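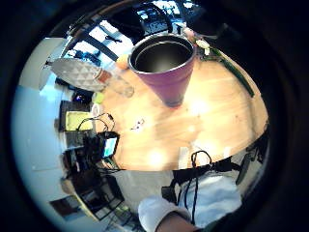
Paper cups should have gone years ago, according to Fitzgerald Sorensen, and the regulars of the reading room in Stotlow seem to agree. From February the room will stop giving out disposable cups, and visitors are asked to bring a tumbler or a mug from home.

The change was announced on Jan 24, 2022 in a short notice on the door. Until now the room has used some 1000 paper cups every month, and most of them went to the trash after one coffee. The monthly cost was 80 dollars, and this money will go to new magazines.

Visitors can keep their drinks on the wooden tables by the window, as before. A metal tumbler is fine, and so is a glass bottle, but bottles must have a cap. Hot soup is still not allowed – this rule is from the last year and it stays.

For people who forget, the room has bought 40 mugs from a shop in Jonevthorpe. They stand on the shelf near the sink and must be washed after use. A mug can't be taken home.

Not everyone is happy. One visitor wrote under the notice that she comes by bus and doesn't want to carry a wet cup in her bag. The reply, in another pen, says that there are towels next to the sink.

The library in Dimgate is thinking about the same step, but it has not given a date.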